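Progress report, second period
Comparison of grippers and cameras for household pick-up tasks
Prepared for: Bachmann program office
Prepared by: Cadi Penry, project lead

1. Where we are

In this period we finished the simulation part of the comparison and we started the bench part. The plan had four work packages. The first and the second are closed, the third is in progress, and the fourth has not started. We are two weeks behind the plan in the third package, and I explain the cause in section 4.

The question of the project stays the same as in the proposal. We want to know which gripper and which camera position gives the best result when a mobile arm must find and lift small things in a home, and how much of the answer we can get from simulation before we spend money on hardware.

2. Simulation work

We compared two grippers. The Brukard is a parallel gripper with flat finger pads. The Priramar has three fingers which close around the object. Both were modeled on the same arm and with the same controller, so that a difference in the result comes from the gripper only. For each gripper we tested the camera on the wrist and the camera on the mast of the base.

We made 3,000 grasp attempts in total, divided equally between the four combinations. The attempts were spread over 14 room layouts. The layouts have different furniture, but they share a simple rule: there is always one surface near to the robot and one surface farther away, and small objects are on both. The robot begins on open floor and must choose the surface by itself from the task text.

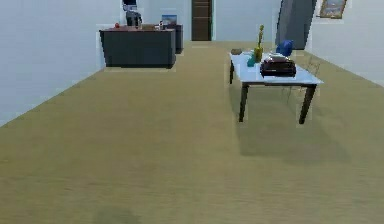

Figure 1. Simulated kitchen layout, with the counter at left and the table at right.

The layout in Figure 1 was more difficult than we expected when we designed the set. The small red object on the counter is bright against a dark surface and the detector has little trouble with it. The brown object at the far left end of the table is flat, and from a low view it shows only a thin side. With the mast camera the detector often gave this object a wrong height, and then the fingers came down too early. After we raised the mast in the model, the error became smaller but it did not disappear.

The chair behind the table has a very thin frame, and the depth model of the camera mostly misses such lines. In several runs the planner put the elbow of the arm through the place of the chair back. We now keep a safety zone around every chair, and this costs some reach on that side.

3. Results until now

The wrist camera was better than the mast camera for both grippers. The Priramar was better on round objects, for example cups and fruit. The Brukard was clearly better on flat objects, and it was also faster, because it needs only one closing movement. On tall and narrow objects we see no difference that I would like to defend.

From all attempts, 233 ended with a collision before the fingers touched the object. Nearly half of them happened with the mast camera and the Priramar together. The open hand is wide, and the planner used a contact shape that was too small. We corrected the shape in March and will repeat only this group.

The Finen controller gave us stable timing in simulation. We do not yet know if this is also true on the bench.

4. Bench work and delay

The arm is mounted and calibrated. The Brukard is installed and moves correctly. The Priramar arrived with a flange that does not fit our arm, and the adapter plate had to be ordered two times, the second time with the correct hole pattern. The drawing error was ours. The cost is small and is covered by the materials line, so I do not ask for a change of the budget.

5. Next period

We will repeat the collision group in simulation, mount the Priramar, and run the same object list on the bench with the wrist camera first. The mast camera follows only if there is time. I would like to have your opinion on this order, as the proposal gives both cameras the same priority. A short answer by Friday would help us, as we must then reserve the bench.

The tables for each layout are in the annex.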